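Home > Work with us > Current vacancies

Produce and Deliveries Assistant (part-time)
Gazi Community Grocery, Clulten

Hours: 15 a week, over three days
Contract: permanent, after a three-month trial period
Reports to: the shop manager
Closing date: noon on the last working day of March

About us

Gazi is a not-for-profit grocery on the ground floor of the old seed merchant's in Clulten. We sell fruit, vegetables, bread, dried goods and a small range of household items to anyone who walks in, and we pack weekly vegetable boxes for homes in the town and the villages towards Pristamard. We have 595 member households. Members pay a yearly fee and get a discount at the till, but you don't have to be a member to shop with us or to work here.

The shop opened in what used to be the loading bay and moved into the main room two years later. We buy from growers in the valley when we can and from the wholesale market at Dillberg for the rest. In winter that means a good deal from Dillberg.

The job

We need someone to look after the vegetable side of the shop on our three busiest mornings and to help with the box round on Thursday. The person who has been doing this is moving to full-time hours in the office, so there will be a proper handover.

On a normal shop morning you will start at 7.15 am. You will take in the delivery, check it against the order sheet, and write down anything short or damaged. You will then fill the stands before we open at 8.30. After that the work is a mix of topping up, weighing and pricing, serving at the till when there is a queue, and answering questions from customers. Many of these are about how to cook things, so it helps if you cook.

Anything past its best goes into the reduced crate or to the lunch club, which collects at 2 pm. You will keep the waste book. It is a plain exercise book with a line for each item and we do read it, because the following week's order is worked out from it.

On Thursday the pattern is different. Boxes are packed from 7.15 until 10.30, then loaded in round order. You will go out with the driver and carry boxes to the door. Full boxes can weigh up to 12 kg and several of the houses on the Pristamard side have steps. Most rounds are finished by early afternoon.

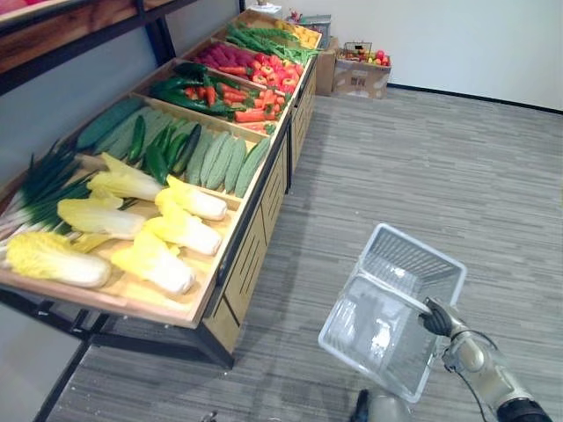 Our busiest months are September to December, when the local squash, leeks and roots come in together and box orders go up. We ask all staff to avoid booking more than one week off in that period. The rest of the year is flexible and we are usually able to swap shifts if you give us a fortnight's notice.

What we are looking for

You must:
be able to lift and carry through a shift, with the usual breaks
be able to get to Clulten for 7.15 am (the first bus from Dillberg arrives at 7.02)
be comfortable with simple sums and with writing things down clearly
be polite to customers, including the ones in a hurry

It would be useful, though we don't insist on it, if you:
have worked in a shop, market, kitchen or garden
have a food hygiene certificate — we will pay for the course if you don't
hold a driving licence and would be willing to cover the van now and then

We don't ask for qualifications. We have taken on people straight from school and people coming back to work after a long gap, and both have done well here.

Pay and benefits

The rate is the same for all shop floor staff and is printed on the application form. You will get paid holiday, a workplace pension, staff discount from your first day, and a vegetable box each week you work. We provide aprons, gloves and a waterproof for the van. You will need your own sturdy shoes.

How to apply

Pick up a form at the till or ask for one by phone on extension 3213 through the Clulten Business Centre switchboard. Please quote job number 1025. You can fill the form in by hand. We don't need a CV, but tell us on the second page why the hours suit you and what you have done before, paid or unpaid.

If you would find it easier to apply by talking to us, say so when you ring and we will arrange a time.

Interviews will be held in the shop in the week after the closing date. They take half an hour, followed by a short look round the store room and the van. We will reply to everyone who applies, whether or not we are asking them to interview.

The shop entrance is level. The staff room is up one flight of stairs, and we can hold the interview downstairs if you prefer.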